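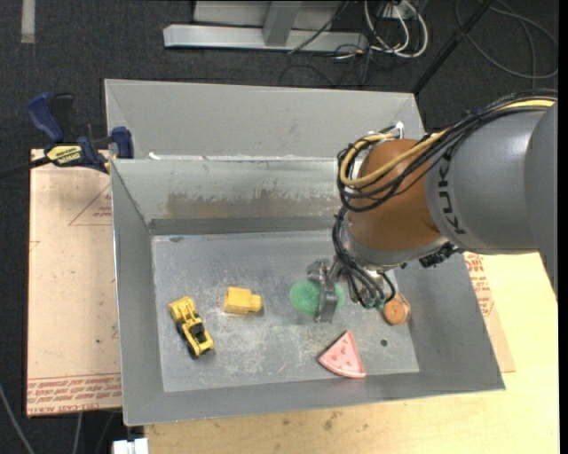 Häufig gestellte Fragen zur Ausleihe und Rückgabe von Spielsachen
Spielothek Lustberg, Träger: Arkbridge gGmbH
Stand: 29. August 2020

Die folgenden Auskünfte gelten für Privathaushalte, Kindertageseinrichtungen und Tagespflegepersonen. Für Gesellschaftsspiele und Großgeräte bestehen gesonderte Bestimmungen, die an der Ausgabe ausliegen.

Allgemeines

Wer ist zur Ausleihe berechtigt?
Berechtigt sind alle volljährigen Personen mit gültigem Leihausweis. Einrichtungen benennen eine verantwortliche Person, auf deren Namen der Ausweis ausgestellt wird. Eine Übertragung auf Dritte ist nicht vorgesehen; eine Abholung durch Dritte ist mit schriftlicher Vollmacht möglich.

Welche Spielsachen umfasst der Bestand?
Der Katalog verzeichnet derzeit 3.054 Einzelstücke. Den größten Anteil haben Fahrzeuge, gefolgt von Spiellebensmitteln für Kaufladen und Kinderküche sowie Bällen und Greifspielzeug. Puppenkleidung wird seit Mai nicht mehr einzeln, sondern ausschließlich im Satz verliehen.

Wie viele Stücke dürfen gleichzeitig entliehen werden?
Privathaushalte können bis zu 17 Einzelstücke entleihen. Für Einrichtungen liegt die Grenze bei etwa 200 Stücken, je nach Verfügbarkeit. Ein Satz Spiellebensmittel wird mit der Zahl seiner Teile angerechnet.

Wie lange beträgt die Leihfrist?
Die Leihfrist beträgt sechs Wochen. Sie kann einmal um denselben Zeitraum verlängert werden, sofern keine Vormerkung vorliegt. Der Antrag auf Verlängerung muss vor Ablauf der Frist eingegangen sein. Verlängerungen sind über das Katalogsystem Dareline, telefonisch oder an der Ausgabe möglich.

Können Spielsachen vorgemerkt werden?
Ja. Vormerkungen werden in der Reihenfolge ihres Eingangs berücksichtigt. Nach der Benachrichtigung bleibt das Stück sechs Öffnungstage zur Abholung reserviert.

Rückgabe

In welcher Form sind die Spielsachen zurückzugeben?
Spielsachen sind vollständig, trocken und frei von groben Verschmutzungen zurückzugeben. Batterien verbleiben im Gerät, sofern sie bei der Ausgabe enthalten waren. Eigene Aufkleber und Namensschilder sind zu entfernen. Die mitgegebenen Stoffbeutel gehören zum Leihgut und sind ebenfalls abzugeben.

Müssen die Stücke vor der Rückgabe nach Warengruppen sortiert werden?
Bei Privathaushalten ist dies nicht erforderlich. Ein gelber Frontlader, ein flauschiger grüner Ball und ein Stück Spielmelone dürfen gemeinsam in einem Behälter abgegeben werden. Die Zuordnung zu den Warengruppen erfolgt nach der Annahme. Einrichtungen werden gebeten, Fahrzeuge getrennt von Spiellebensmitteln und textilen Bällen anzuliefern und jedem Behälter die ausgefüllte Packliste beizulegen.

Wie werden nicht eindeutig zuzuordnende Stücke behandelt?
Maßgeblich ist der Eintrag im Katalog. Bausteine, die einem Fahrzeugteil ähneln, werden unter „Fahrzeuge, Zubehör“ geführt, wenn sie zu einem Fahrzeugsatz gehören, andernfalls unter „Bauen“. Runde, flache Gebäckstücke zählen zu den Spiellebensmitteln. Ist ein Stück nicht im Katalog verzeichnet, wird es zunächst der Fundablage zugeführt. 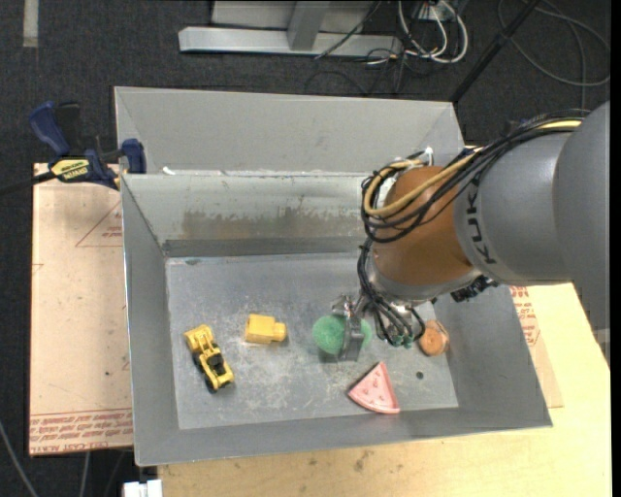
Rajitha Khondokar regt hierzu an, auch Privathaushalten eine Packliste zur Verfügung zu stellen: Bei uns kommen nach sechs Wochen stets eigene und geliehene Spiellebensmittel durcheinander, und gerade bei Melonenstücken und Keksen weiß am Ende niemand in der Familie mehr, was in den Beutel gehört. Eine kurze Liste mit den Katalognummern würde uns die Suche am Vorabend ersparen.

Der Anregung wurde entsprochen. Die Packliste für Privathaushalte ist auf Wunsch bei der Ausgabe erhältlich und kann in Dareline unter „Mein Leihkonto“ abgerufen werden. Sie nennt Katalognummer, Bezeichnung und Farbe jedes Stücks. Die Verwendung ist freiwillig.

Was geschieht mit eigenen Spielsachen, die versehentlich abgegeben wurden?
Sie werden in der Fundablage aufbewahrt und nach Vorlage einer Beschreibung wieder ausgehändigt. Die Aufbewahrungsfrist entspricht einer regulären Leihfrist. Nach deren Ablauf gehen nicht abgeholte Stücke in den Bestand über oder werden entsorgt, wenn sie den Anforderungen an das Leihgut nicht genügen. Ein Versand ist leider nicht möglich.

Kann die Rückgabe außerhalb der Öffnungszeiten erfolgen?
Für Einzelstücke steht die Rückgabeklappe am Seiteneingang zur Verfügung. Fahrzeuge mit beweglichen Anbauteilen, etwa Schaufeln oder Kränen, sind hiervon ausgenommen und an der Ausgabe abzugeben. Als Tag der Rückgabe gilt bei Nutzung der Klappe der nächste Öffnungstag.

Erhalte ich einen Beleg?
An der Ausgabe wird auf Verlangen ein Beleg ausgestellt. Er bestätigt die Anzahl der abgegebenen Stücke, nicht jedoch deren Zustand. Die Zustandsprüfung findet im Anschluss statt. Etwaige Beanstandungen werden schriftlich mitgeteilt.

Reinigung und Pflege

Wie sind Fahrzeuge aus Kunststoff zu reinigen?
Es genügt ein feuchtes Tuch mit mildem Spülmittel. Radachsen sind von Haaren und Fäden zu befreien. Die Reinigung in der Spülmaschine ist nicht gestattet, auch nicht bei niedriger Temperatur. Sand in der Schaufel oder im Führerhaus lässt sich mit einem trockenen Pinsel entfernen.

Dürfen flauschige oder textile Bälle gewaschen werden?
Nein. Bälle mit faseriger Oberfläche verlieren bei der Maschinenwäsche häufig ihre Form. Staub und Krümel können vorsichtig ausgebürstet werden. Bei stärkerer Verschmutzung ist das Stück in einem gesonderten Beutel abzugeben und an der Ausgabe darauf hinzuweisen. Die Reinigung übernimmt in diesem Fall die Wäscherei Begum. Kosten entstehen den Entleihenden dadurch nicht.

Was ist bei Spiellebensmitteln zu beachten?
Spiellebensmittel dürfen nicht mit echten Speisen in Berührung gebracht werden. Stücke aus Filz oder Holz sind trocken zu halten. Für Stücke aus Kunststoff gelten die Hinweise zu Fahrzeugen entsprechend. Aufgemalte Einzelheiten wie Kerne oder Streusel sind nicht mit Scheuermitteln zu behandeln.

Dürfen Desinfektionsmittel verwendet werden?
Von der Verwendung ist abzusehen. Eine erforderliche Desinfektion wird nach der Rückgabe durch die Spielothek vorgenommen. Treten im Haushalt oder in der Einrichtung ansteckende Erkrankungen auf, bitten wir vor der Rückgabe um einen Anruf; die Leihfrist wird in diesen Fällen gebührenfrei angepasst.

Verlust und Beschädigung

Ein Teil ist verloren gegangen. Was ist zu tun?
Der Verlust ist spätestens bei der Rückgabe anzuzeigen. Taucht das Teil innerhalb von sechs Wochen wieder auf, wird von einer Ersatzforderung abgesehen. Die Selbstbeschaffung eines gleichwertigen Ersatzes bedarf der vorherigen Zustimmung. Farbe und Größe müssen dem verlorenen Teil entsprechen.

Wer haftet für Gebrauchsspuren?
Übliche Gebrauchsspuren, insbesondere Kratzer an Rädern und leichte Abnutzung textiler Oberflächen, gehen nicht zu Lasten der Entleihenden. Ersatzpflichtig sind Brüche, fehlende Teile, dauerhafte Verfärbungen durch Stifte oder Farben sowie Schäden durch unsachgemäße Reinigung.

Dürfen beschädigte Stücke selbst repariert werden?
Nein. Geklebte oder geschraubte Stücke können nicht wieder in den Verleih aufgenommen werden. Abgebrochene Teile sind aufzubewahren und bei der Rückgabe mit vorzulegen. Bis dahin darf das Stück nicht mehr bespielt werden.

Ab welchem Alter sind die Spielsachen geeignet?
Die Altersangabe ist dem jeweiligen Katalogeintrag zu entnehmen. Sätze mit verschluckbaren Kleinteilen tragen einen roten Anhänger und werden nicht an Krippengruppen ausgegeben. Die Aufsichtspflicht verbleibt in jedem Fall bei den Entleihenden.

Kontakt

An wen richte ich weitere Fragen?
Anfragen nimmt die Ausgabe während der Öffnungszeiten persönlich oder telefonisch entgegen. Schriftliche Anfragen richten Sie bitte unter Angabe der Ausweisnummer an die Spielothek Lustberg, Bereich Leihgut. Anregungen zu dieser Seite können über das Formular in Dareline eingereicht werden.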